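10 Jul 2023

Notebook, court records desk. Entry by V. Nieto.

The plea hearing in the Plalport matter was moved to the afternoon session. The defendant pleaded guilty to one felony count of obstruction. The remaining 4 counts are to be dismissed at sentencing under the written agreement. The agreement was read into the record, apart from the sealed supplement.

Corrections to the June entry:

- The filing fee dispute belongs to Skadik, and should be struck from the Plalport sheet.
- Idrisa Kombo's docket extract lists 12 exhibits. The clerk's index lists the same number, but Exhibit 7 appears under two titles. Use the clerk's title.
- The bond was set at 1000 dollars. The figure of 800 in our draft came from a superseded order.

Caroline Mugo attended in person and took the notes now in the shared folder. Her notes record that the judge asked twice whether the plea was voluntary. The rough transcript shows the question once. The certified transcript has been requested, and our summary should remain silent on this point until it arrives.

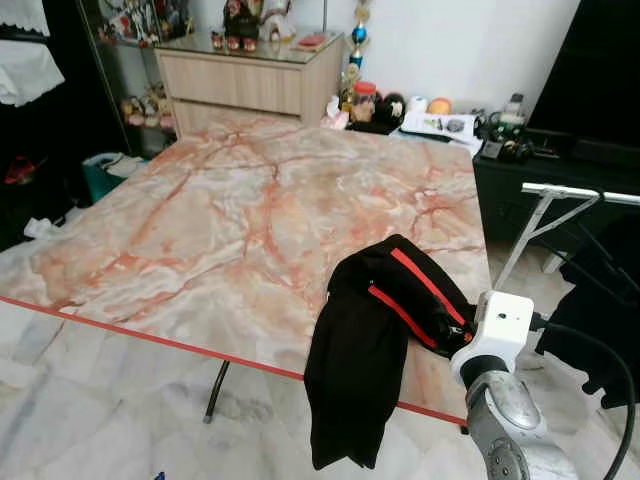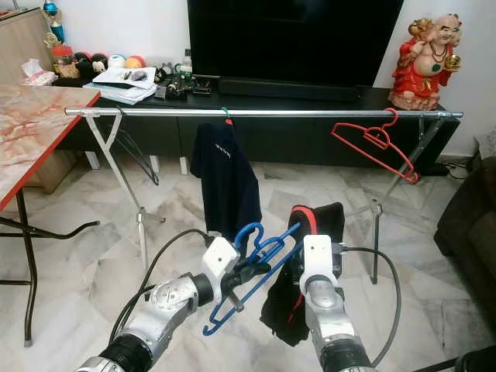
*Black garment with red detail, at the marble-patterned table (first) and near the clothes rail (second).*

Wording for the summary. "Admitted" may be used for the conduct stated in the factual basis and for nothing else. The statement of offense mentions two other persons by initials. Staff are not to supply names, even where these seem plain from earlier filings. Faraji Makokha has marked the three paragraphs affected.

Sentencing range: the parties agree on the base level and disagree on the adjustment for role. Both positions go in the table, defense in the right column as before. V. Hafstein to check the guideline citations against the current manual.

Chien: no change. Motion to suppress still pending, reply brief not yet on the docket.

Open items

- [ ] Certified transcript, Plalport
- [ ] Retitle Exhibit 7 in our index
- [x] Strike fee dispute from sheet
- [ ] Ask the clerk whether the sealed supplement has its own docket number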